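Chapter 7
Planning and Paying for Equipment

In this chapter
7.1 Starting from the task
7.2 The full cost of an arm
7.3 Comparing quotes
7.4 The budget worksheet
7.5 When to wait

Key terms: end effector, duty cycle, integration cost, spares allowance, acceptance test

Chapter 6 ended with a list of tasks that a small robot arm can reasonably be asked to do. Somebody now has to buy the arm. In a large company that work belongs to a purchasing office. In a small firm or a college department it usually falls to the person who asked for the robot in the first place, and that person has often never bought anything larger than a laptop.

Consider Kesar, a small company that wants to test arms for household tidying. Comfort Kpodo was given the job of preparing the purchase in August, with a decision due before the end of the quarter. Her first draft of the budget had one line in it, the price of the arm. Her manager, Pirmin Gisler, sent it back on a Friday with a single question: "What does it pick up?"

The question sounds simple, but most of the budget follows from the answer. An arm that lifts identical cartons all day can use a cheap suction cup. An arm that handles whatever is left on a table needs a gripper that can close on many shapes, and it may need better sensing as well. The buyer should write down the objects, the surface they sit on, and the space around that surface before asking any supplier for a price.

7.1 Starting from the task

A task sheet is one page. It names the place where the arm will work, the objects it will handle, the lightest and heaviest of those objects, and how far apart the pickup and drop-off points are. It also says what else is in the room. Furniture limits where the base can stand, and windows change the light during the day, which matters if the system uses cameras.

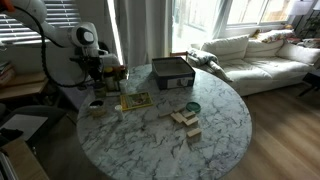

Figure 7.1 A robot arm at a round marble table in a living room. Wooden blocks, small containers and an open storage bin share the tabletop.

Compare the blocks in Figure 7.1 with the jar and the small glass near the left rim. A gripper chosen only for the blocks might be too narrow for the jar, or might close too hard on the glass. The open bin raises a separate question. If objects are to be placed inside it, the arm must clear its sides while holding them, so the reach printed on the data sheet is more than the reach the buyer can use. Note also the sofa behind the table. Any furniture inside the arm's working area belongs on the task sheet, even if the arm is never meant to touch it.

Kpodo's second task sheet ran to a page and a half. She cut it down with help from Jucélia Miranda, who would be running the trials, and they agreed to leave glass out of the first stage. That one decision removed a force sensor from the list.

7.2 The full cost of an arm

The price of the arm is the number suppliers like to discuss. The following items are left out of many first budgets:

Gripper and spare fingers
Mount or stand
Cables and cable guides
Controller and software license
Delivery and setup
Staff training
Replacement parts for the first year

Small items add up. Kesar's quote from Haton listed a mount at $3352 and a set of cable guides at $352. Neither had appeared in the first draft. A spare set of gripper fingers came to $441, and Miranda asked for 3 sets — a reasonable number for a trial in which fingers would be changed often. The spare fingers therefore added $1323, and the three items together came to $5027 before anyone had discussed the arm itself.

Enter each item on its own line, even when the supplier offers a bundle. A bundle price cannot be compared with another supplier's quote until it has been taken apart, and Section 7.3 shows how to do this with offers from Haton and Grorkeo.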